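Brondum Street share laundry – walk-through checklist, May

Done by me, with Caroline Ondieki reading out the items and catching the ones I skipped. Comments are mine so blame me for the spelling.

1. Lint filters, dryers – OK
Both cleaned. The left one had a mat of fluff you could have stuffed a cushion with, so please, every load, not every fortnight!

2. Dryer vent to outside – NEEDS WORK
The flap is sticking half open. I gave it a poke with a broom handle and it moved, but it went straight back. I've emailed Zullholm for a quote and will chase it if they go quiet (they do).

3. Washer hoses – OK
No bulges, no drips at the taps. Hose on the Vida machine is getting old and I'd like it swapped before winter properly sets in.

4. Floor and drain – OK, with a grumble
Drain runs freely. Someone left a puddle of fabric softener near the door and I nearly went for a skate. Mop's on the hook, help yourselves.
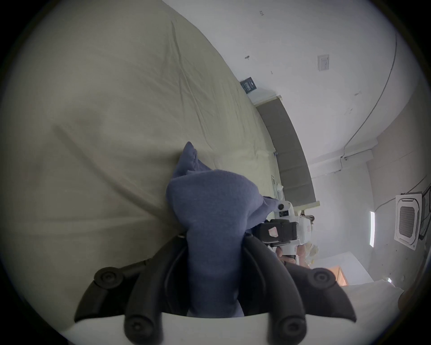

5. Power points and leads – NEEDS WORK
Somebody has a double adaptor plugged into a power board again. I've pulled it out and put it on the shelf. The iron gets its own socket, same as last year. Test tags are all current except 137, and 142 has no date I can read.

6. Fire extinguisher – OK
Needle in the green, pin in, bracket solid. There was a clothes airer parked in front of it, now moved to the back wall. Leave it there, pretty please.

7. Chemicals cupboard – OK
Bleach on the bottom shelf, lid on tight, child latch works (it beat me twice). The unlabelled bottle has gone to the Materham tip drop-off.

8. Lighting – PARTLY
Tube over the sink flickers for a good minute after you switch it on. Spare is in the cupboard, I just need someone taller than me.

Costs so far: $790 left in the kitty, with the vent flap still to come out of it.

Caroline has the key if you want to look at item 2 yourself. After 5 pm is best, she's on the phones before that.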